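Materials Handling, Unit 4: Crates on roller conveyors
Handout for Wed 21 November

Molded ribs stiffen the long wall of a crate so it keeps its shape when stacked. Check the bottom lip first, as it takes the wear from the rollers.
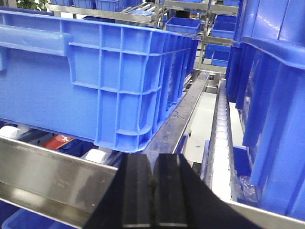

Misaki Yoshida asked whether a worn lip means the crate is scrapped. At Grastthorpe it is set aside and measured.

Side rails keep the load on line. Wipe them down before each shift and report any screw that stands proud.

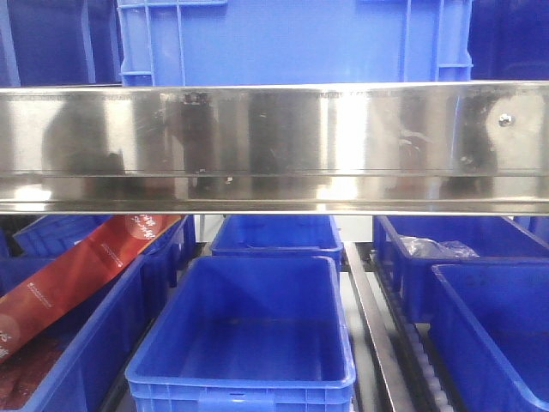

Empties go back by size. Do not nest a small bin in a large one, even for a short run. The Sasex exercise uses 200 crates and 17 bins; bring your tally sheet.
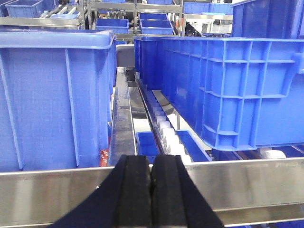 Efraín Cuervo would rather see empties returned on a separate line, and wrote that mixed returns cost his shift around 4 hours in June.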